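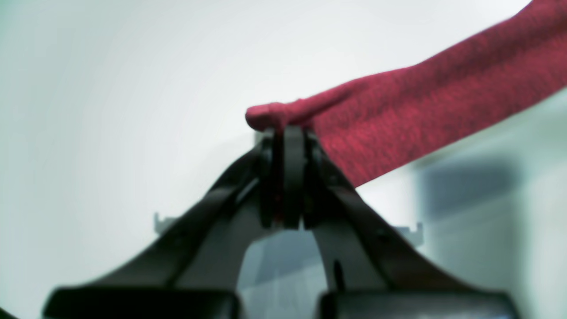 Bellden Knitting Terms, data card

A word list of 600 knitting and mending terms in British English, with plain definitions. Spellings follow the Bellden pattern leaflets. One term per line, tab-separated, UTF-8.

Columns: term, short form, meaning, leaflet number. The short form may be blank. Nearly 16 terms have two meanings and appear twice.

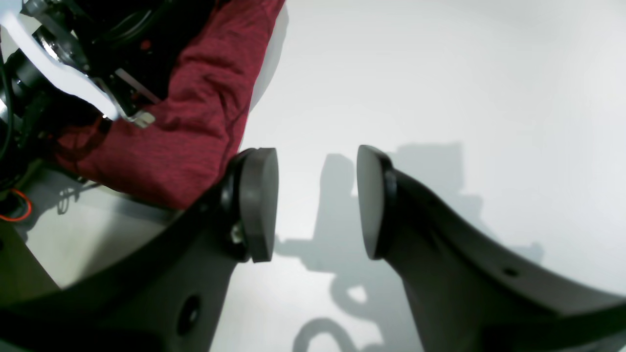

Jayanthi Devadiga asked whether "tension" and "gauge" should be merged. They stay separate, with a cross-reference in the meaning column.

Known gaps: crochet is left out, and leaflet 9 is missing its last page. Version 5 corrects the entries for grafting and Swiss darning. 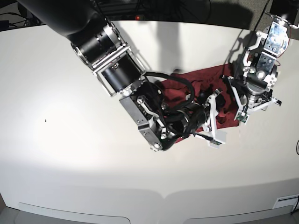
Seo wrote in November that "cast off" needs "bind off" beside it for American readers. It will go into the next version.

Free to reuse with credit.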